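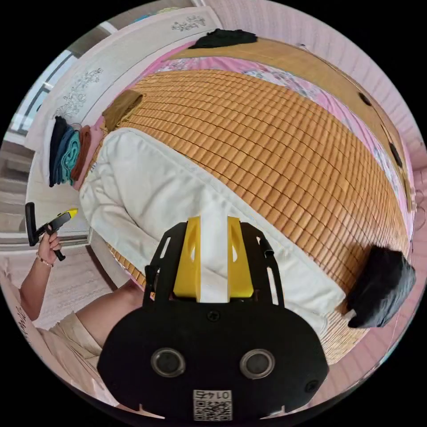

## Ostero hand-held gripper kit, built twice

I bought two of these because I want my home robot arm to fold laundry someday, and the way you get there with the Ostero is by doing the folding yourself, one gripper in each hand, while it records. So a pair it is. They're $279 apiece, which hurt a little (okay, a lot).

The build took me 11 evenings for the pair, and most of that was the first one! The manual is 168 pages long and clearly put together by somebody who loves cable routing. Čestmír Sýkora's build notes got me through the linkage chapter, where the official drawings show the left bracket and the right bracket as the same part. They are different parts. I had it together and apart again three times before I read his page.

Tools you'll want: a decent hex driver, tweezers, and a tray with a lip on it. The screws are small and black and they vanish on carpet.

### Using it

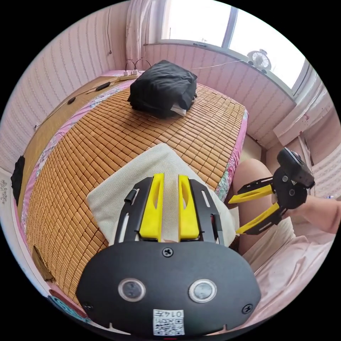

Soft stuff is where I've had the most fun and also the most swearing. A rigid box is easy, you squeeze and it comes up. Cloth wants you to come in low and pinch an edge, and the tall yellow fingers are good at that as long as whatever's underneath doesn't grab back. I work on the bed with the bamboo mat down, and a white towel folded roughly square is my standard warm-up before I try anything with sleeves. The body is wide, so when I set a gripper down it hides a good chunk of whatever it's sitting on, and I still haven't found a parking spot I like.

Weight is 190 grams more than my old Negri, and I feel it in my wrist after a long stretch. The Negri's trigger was mushy, though, and the Ostero's is crisp, so I'm not going back.

### Pants

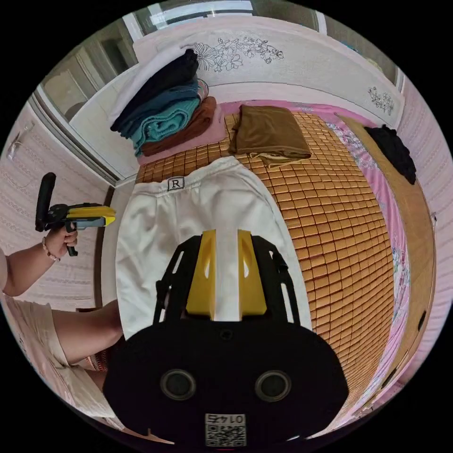
*Page last changed: March. Added the pants section.*

White trousers laid out flat, waistband at the top, one gripper in each hand: that's my hardest regular job. Thick fabric makes a fat fold and you need both grippers closing at nearly the same moment or one side slides. Sweaters are friendlier, the ribbed kind especially.

Gripes: the finger pads could use more bite, and the spare screw bag has none of the size I keep losing. Stoker sells a pad set that's supposed to fit and I've got one on order.

Four stars from me. If you only want one gripper for picking up blocks, get something cheaper, but for two-handed cloth work I'd buy the pair again.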